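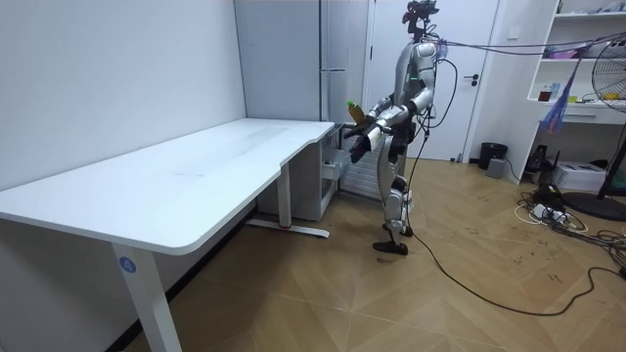 Vol. 6, No. 2

Speaker notes: Keeping a Small Fiber Flock Going Through Winter

Spoken version. Slides are only headings, so most of what I want to say is written down below. Handout goes around at the start.

Opening

Good morning. I keep sheep at Pekau, on a piece of ground that slopes north and drains badly at the bottom. We raise wool for hand spinners and sell most of it as raw fleece. I'm going to talk about the months from the end of pasture to the start of lambing. Please hold hay prices until the end or we will never get to anything else.

We moved onto the place with no barn and a plan to build one the first summer. The barn got built the third summer. What I know about wintering sheep comes mostly from those years in between, when we had a three-sided shed and a lot of tarps.

Slide 2 - Hay

Buy it before you need it. I put up 734 small bales for the last winter and had a short row left when the grass came in. The year before, I guessed low and ended up calling people in February, which is a poor month to be calling people.

Open a few bales from each load. Smell it. If it smells like a basement, send the load back or feed it to something other than a pregnant ewe. Look at the stems. Sheep will pick the leaf out of coarse hay and stand on the rest, and you will have paid for bedding at hay prices.

For wool people, the feeder matters as much as the hay. An overhead rack drops chaff straight down the neck of every animal that eats from it. The neck wool is some of the best you have, and once it is full of seed heads no spinner wants it. We went to a low feeder with upright slats, set so the sheep has to put her head through and keep it there. There is a drawing on the handout. Ours is a copy of a Fenon feeder that a neighbor was getting rid of, made narrower to fit our gate.

(Pause. Someone always asks about slat spacing. It depends on the breed and on horns. Measure your widest ewe.)

Slide 3 - Water

A sheep on dry hay drinks more than you would think, and she will drink less if the water is very cold or dirty. When she drinks less she eats less. You see it in the fleece later as a weak place in the staple, and a buyer will find it by holding a lock at both ends and giving it a snap.

We use one heated tank near the shed and carry buckets to the ram pen. The cord to the tank runs inside a pipe. Check the tank morning and evening with your hand. I don't trust the light on the heater.

If you have a frost-free hydrant, take the hose off after every use. We lost one hydrant the first winter by leaving the hose on overnight, and digging it up was a two-day job in frozen clay.

Slide 4 - Shelter and bedding

Sheep in full wool don't mind cold. They mind wind with rain in it, and they do badly in a closed building with wet air. If you walk into your barn at 6 a.m. and your eyes sting, open something.

We bed with straw and let it build up until spring, adding a little on top every few days. The pack makes some heat. Keep the top dry. If you kneel in it and your knee comes up wet, you are behind.

Coats - yes, we use them, on the white ewes only. They have to be changed for a bigger size as the wool grows, twice in a winter for us. A coat that is too tight will felt the wool under it, and then you have spent money to make the fleece worse. I mend ours on the kitchen table with upholstery thread.

Slide 5 - Feet and bodies

Put your hands on every animal once a month. You can't judge a wooly sheep by looking at her. Feel along the backbone behind the last rib. If it feels sharp, she needs more feed, and you should also be asking about her teeth and about worms.

Trim feet before the ground freezes. I do mine in the fall and leave them alone late in pregnancy, when I don't want anybody tipped over.

Talk to your own vet about minerals. What is right on our ground may be wrong on yours, and copper in particular can kill sheep. Read the tag on the bag, and don't buy the goat mix because it was on the front pallet.

Slide 6 - Money

I'll give you last winter's figures since I get asked. Hay came to $2128 delivered. Straw, minerals, vet and the electric for the tank came to $1245 together. Fleece sales covered the first number and part of the second. Lambs covered the rest.

We sell through the spring market at Fodor and by mail. The mail customers are fussier and pay better. A clean neck is worth more to them than an extra inch of staple.

I keep my records in a Jikex notebook that lives in the shed in a coffee can. One line per day: feed, weather, anything odd. When a fleece turns out tender I can usually go back and find the week.

Slide 7 - Before lambing

Shear four to six weeks ahead if you have decent shelter. You get a cleaner fleece, and a shorn ewe will bring her lambs in out of the wind. Feed her more for the first couple of weeks afterward.

Set up the pens before you need them. Check the heat lamp cords, or better, leave the lamps in the box.

Questions. Sample locks are on the side table, one tender and one sound. Try snapping both, and please put them back in the right bags.

14 shares | 3 comments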